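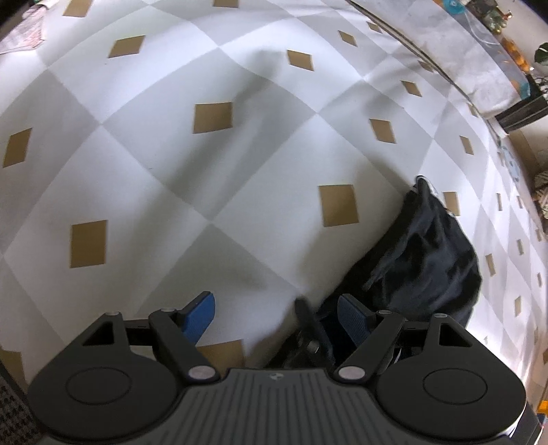 Dark navy cloth, the color Letay Asfaw gets asked about most.

Letay Asfaw has been fixing other people's clothes since she was 16. Started with her brothers' school pants. Now she runs Tircombe, a mending shop, two rooms over a bakery, and on a Saturday in April the line was down the stairs before 10.

"Navy is the worst," she says, threading a needle without looking. "Everybody thinks they have navy thread at home. They have black thread. Then they bring it to me."

She keeps 200 spools, most of them blue. Charges by the hole, not the hour. Zippers extra. Linings she'd rather not, but she will.

Kamrul Uddin does the books and the hems. He used to sell insurance. "Hems are calmer," he says. Last year they took in 700 pieces, coats mostly, and only 2 never got picked up. Both still on the rack by the window. He wont let her donate them.

Does she ever tell a customer to just throw it out? Long pause.

"Once. It was a swimsuit."

She teaches on the side too, a evening class, bring your own socks. Next one is full already. After that she wants a week off, which Kamrul says he'll beleive when he sees it.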